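The long game in Mumaddale

An interview with the departing organiser of the Henance synagogue's community office

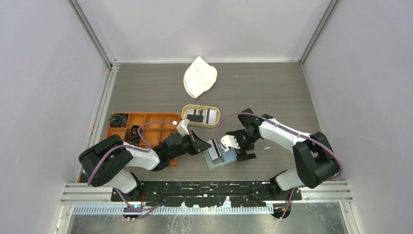 An orange compartment tray and a crumpled white cloth on a grey wood-grain tabletop.

15 July 2022

She has asked not to be named, which is a tall order in a community of 77 households. "Everyone who reads this will know who it is," she says, "and everyone else won't care. That suits me."

For 16 years she has run the community office attached to the small synagogue in Henance, at the damp end of Mumaddale. In October she retires. The job was advertised as two mornings a week, a phrase she still repeats with some relish.

"The first thing I was asked to do was find a kosher caterer who'd come up the valley," she says. "There were 4 in the whole region and three of them hung up when I said Mumaddale. The last one came and got stuck behind sheep. We ate at half past nine."

Her real work, though, was with the council. When she started, Henance had a burial ground with a locked gate and a key held by a parks department that had since been abolished. It took her two years to get it back. She wrote letters. She turned up at planning meetings with a flask and sat in the front row, knitting.

"I wasn't protesting. I can't stand protests, my feet hurt. I was just there. After a bit they started asking me what I thought, I suppose to get it over with."

From there she drifted into what other people call interfaith work and she calls "going to things". She helped set up the winter supper with the Methodists and the mosque in Tuhumury, which fed 200 people in its second year and ran out of potatoes. She sat on the hospital chaplaincy panel. She talked to school assemblies, 600 teenagers at a time in the case of the Mirkora academy, and was once asked whether she had met Moses.

"I said not personally. A teacher wrote it down."

She is less breezy about the harder years. There was paint on the synagogue door one spring, and a stretch when the police came by each Friday night and stood outside looking cold. She took them soup. She also took notes, dates and times and all, and sent them to the right desk at county hall until somebody rang back.

"People want you to be either frightened or very brave. Mostly I was cross. It's an old door, it's a devil to clean."

Does she think the community will last? She takes some time over this. The cheder has five children, up from two. A couple from Tuhumury have bought the old post office and come most weeks. Against that, the boiler is finished and they struggle for a minyan from November to Passover.

"My predecessor told me we had ten years left, and that was 16 years ago. He'd been told the same when he started. I've written it in the handover notes, so the next one can have a go."

The handover notes run to 31 pages, with a section on the boiler and a longer one on who isn't speaking to whom. She has been asked to shorten the second and has declined.

As for retirement, she plans to visit her sister, read the newspapers a day late and stay off all panels. She has already been approached about the hospital one – they are short of a chair – and told them she would think about it.

"I said I could do two mornings," she says.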